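Bimanual policy does better in sim when I take data away??

marbletop_mo
Posted 01/05/2023

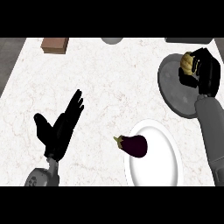
So I've been at this for a couple of months and I want somebody to poke holes in it before I write it up. Setup is two arms with multi-fingered hands, a kitchen counter in sim, plates and produce. The policy gets a short instruction and has to move the right item to the right plate. I collected 452 teleop demos in sim and trained on all of them, then evaluated 200 rollouts per checkpoint with randomized layouts.

Full set: meh. Then I filtered out every demo where the operator regrasped, so anything where the hand closed, opened and closed again on the same object. Trained from scratch on what was left, same number of gradient steps, and success went up on nearly every object. The gourd improved the most, which surprised me, as the ribs make the contacts weird and I figured it would need the recovery examples more than anything else.

Code is a fork of Clultell with my own action head bolted on. Happy to share configs.

tendon_slack
What's your action chunk length? If you're predicting long chunks, regrasps are poison because the policy has to average over "close" and "open again" from states that look the same. I saw this on Vernus last year and shortening the chunk did most of what your filter is doing.

marbletop_mo
20 steps. I did try 7 with the full set and it helped a little, but the motion got jittery and the thumb started twitching around before contact. Didn't try 7 with the filtered set - I should.

grumpy_kinematics
I don't buy it. You removed the hard demos and then tested on layouts from the same generator. Of course the clean policy looks better, the easy cases are most of your eval. Show me what happens when the first grasp misses. My bet is the filtered policy just stands there squeezing air.

marbletop_mo
Fair, and it does do that sometimes. But the full-data policy isn't recovering either! I went through the failures by hand and it opens the hand at random points, including on perfectly good grasps. So it learned that opening is a thing hands do, and it didn't learn when. I'd rather have the one that squeezes air.

grumpy_kinematics
"I'd rather have" isn't a result. Split the eval by whether the first grasp lands and report both columns. If the full-data policy is equally bad in the miss column I'll shut up.

estwood_lurker
Jumping in from the Estwood side of things, we had something similar with a single arm. Two questions. Are you feeding any history to the policy, or just the current observation? And is the idle arm part of the action vector during the one-handed tasks?

marbletop_mo
Current observation only. And yes, both arms are always in the action vector, the left one just gets whatever the operator was doing with it. Which is usually holding it up out of the way with an open hand.

estwood_lurker
OK then I'd look hard at that second one. Our operators would fidget with whatever they weren't using, mostly when they were frustrated, meaning mostly during regrasps. So your filter may also be removing all the demos with a noisy left arm. You could be measuring that and calling it a regrasp effect.

marbletop_mo
Oh no. That's really plausible. I have joint logs for everything so I can check the variance on the left arm in kept vs dropped demos tonight.

tendon_slack
Easy control: drop the same number of demos at random and train on those too. You did do that, right?

marbletop_mo
I did one seed of that and it came out worse than the full set. One seed though, so don't quote me.

grumpy_kinematics
One seed lol

żak_attack
No opinion on the left arm thing, but there's a regrasp labeling script in the Żak repo that might save you time. It splits each demo at hand open/close events, so you can keep the successful final segment and not throw out the whole demo. I went from tossing up to half of my data to tossing very little. You do have to fix the gripper threshold for multi-finger hands, the default assumes a parallel jaw.

marbletop_mo
Didn't know about that, thanks. So the list is: left arm variance, more seeds on the random drop, split eval for grumpy, and the segment version of the filter. My GPU allocation resets in July so some of this is going to crawl, but the variance check is free and I'll post the plot in this thread.

estwood_lurker
Plot it per operator if you have more than one. Ours was nearly all one guy.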